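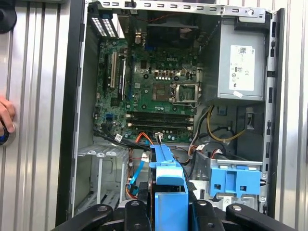 Who actually led the Cantero tram boycott?

tallowbee
Did a family history unit at uni and the textbook gives the whole boycott to the Kalance church men. My nan's lot always said the laundry workers organised it. Anyone got sources?

grumpy_magpie
Murero's book, chapter 15. Skip the foreword unless you enjoy being told about the author's boat.

quillfoot58
Murero is fine on dates, hopeless on women. The laundry union's minute book lists 993 members and he quotes it once, for the price of tea.

grumpy_magpie
He quotes it twice. The second time is also tea.

oldcopperline
Bit unfair on the church men. They paid the fines and two of them lost their jobs over it. The petition had 2743 signatures and it went round through the pews.

quillfoot58
Carried round by whom, though? Look at the handwriting on the cover sheets. Same three women from Skurari Street.

oldcopperline
I've looked. Could be anyone's handwriting. I'll give you one of the three.

tallowbee
Thanks all. Is the minute book online?

quillfoot58
Reading room only, closed over lunch, pencils only. Bring a jumper.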